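The Long Way Around a Small Pantry

My grandmother kept her paprika until it turned the color of brick dust, and we loved her goulash anyway. Edit Dudás, who taught me to cook in Dimville, would have thrown it out by September!

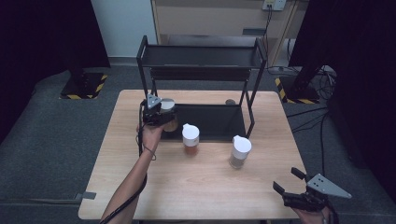 Buy little, buy often

Edit toasts her cumin whole, then grinds just enough for supper.

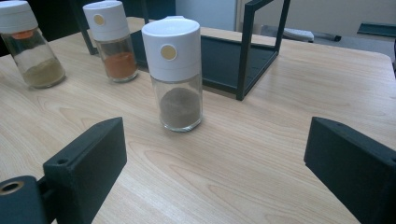
Ground spice fades faster than whole.

She stores everything well away from the stove (mine sat right over it for 20 years, I'm sorry to say).

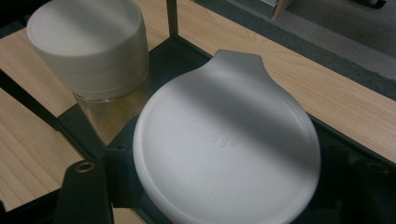

How long does ground spice keep?
A year or so in a cool, dark cupboard, and then trust your nose.

Nutmeg she grates straight into the pan, humming all the while.
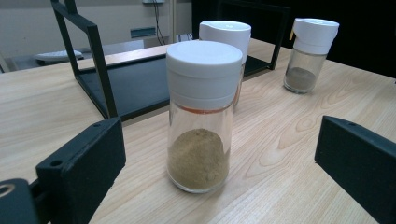 Clear jars let you see what's running low.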